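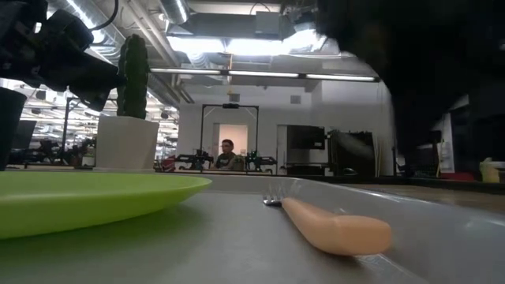 A Table Runner Maker on Linen, Hems and Washing

Floarea Bogdan has been sewing table runners in Tostdale since she left her job at a curtain shop. She sells them under the name Ilie, mostly online, with a few going to a gift store in Skisdale. We spoke by phone on Saturday, April 3, 2021, while she was packing orders.

Her basic runner is plain linen with a mitered hem. "People ask for lace and tassels, and I've made those," she said. "The plain one still outsells them. It goes with whatever plates you own."

She buys her cloth from Gidley, a mill outlet, by the bolt. The last one cost more than she wanted to pay. "Linen went up and I held my prices until I couldn't. Now I cut more carefully. The scraps go into coasters." 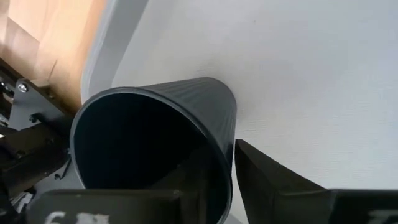 How much does a linen runner shrink?

Most of the shrinking happens in the first wash, so Bogdan washes all her fabric before cutting. A runner made from unwashed linen can lose a couple of inches in length, and the hem may pucker.

She tells customers to use cool water and skip the bleach. Ironing is up to them. "I iron mine for company. Otherwise I pull it straight while it's damp and lay it over the back of a chair."

Her sister-in-law, Delia Munteanu, does the hems when there is a rush. The two don't agree on stitch length. Munteanu likes a short stitch, which Bogdan says is a pain to pick out when something goes wrong.

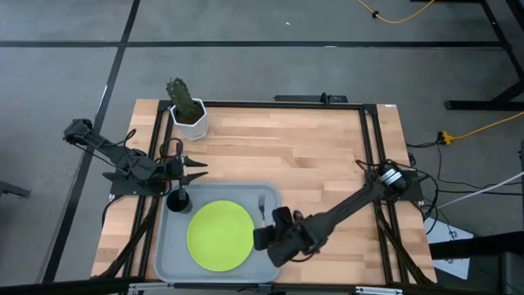
The corners take the most time. Each one is folded, pressed, opened again and trimmed before it is sewn. "If the corner is bulky, the runner won't lie flat, and you'll notice it every time you sit down," Bogdan said.

For length, she suggests letting the runner hang six inches over each end of the table, or stopping short of both ends if there are small children in the house. She is adding a dark green in May, and after that a natural stripe, if Gidley has enough of it.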